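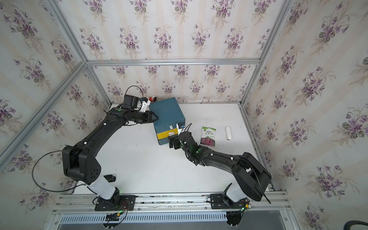
According to Gaétan Turcotte, a two-arm cell drifts at its cables long before it drifts at its joints, and a maintenance plan that begins with the encoders begins at the wrong end. Our records for the Plemis cell support the first half of that remark. They are less clear on the second, as the joint offsets were not logged separately until November.

**Figure 1.** The Plemis cell during a check with the drawer box. Both arms share one horizontal aluminum rail; the camera on the left arm's wrist sits on a white plastic bracket.

### 3.2 Cell setup and upkeep

The cell consists of two arms mounted side by side on a rail along the near edge of a white tabletop, inside an aluminum-extrusion enclosure (Figure 1). Each arm has its own mounting plate. The plates are treated as the datum for all later measurements, and the rail is not moved once the cell has been calibrated. If a plate is loosened for any reason, the full procedure below is repeated for both arms, including the one that was not touched. We tried the shorter version, in which only the disturbed arm was recalibrated, and found that small errors in the shared frame went unnoticed until a two-handed task failed.

The enclosure walls are papered with a repeating floral print. Plain panels were used in the first version of the cell, and feature matching between camera views was poor there. The print is checked for lifting edges when the cell is cleaned, and a wall that has been repapered counts as a change to the cell in the log.

*Cables.* The cable on each arm is held by clips along the links, with slack left at the shoulder. On the left arm the slack forms a wide loop that hangs past the edge of the table. This loop was shorter in the original Charbonneau layout, and at full reach it pulled on the shoulder connector hard enough to cause dropouts on the bus. Lengthening it removed the dropouts but made the routing easier to disturb by hand. The clips are now inspected every 2000 cycles, and any clip that slides under finger pressure is replaced - not glued, as glue made later cable changes slow.

*Wrist camera.* The bracket is the least rigid part of the assembly. A slight twist is enough to shift the projected grasp point, and retightening the screws does not return the camera to its earlier pose. The hand-eye transform is therefore computed again after any contact with the bracket. We use 8 arm poses for this step. A trial with four gave acceptable residuals near the center of the table and poor ones toward the back wall.

*Contact check.* Calibration is accepted only after a check with a box that has a drawer in its lower front. One gripper bears on the side of the box while the other approaches the drawer, so an error in either base frame shows up as a push or a missed handle. The check is run two times. If the box rotates in either run, the base frames are solved again using the Volter routine, and the grippers are examined for play before the next attempt.

Faults are entered in the Grusum log under the part that was replaced or adjusted, with a free-text note on the symptom. This choice has a cost: a single fault that led to work on both a clip and a connector appears as two entries, and the counts in Section 4 have been merged by hand where the notes allowed it.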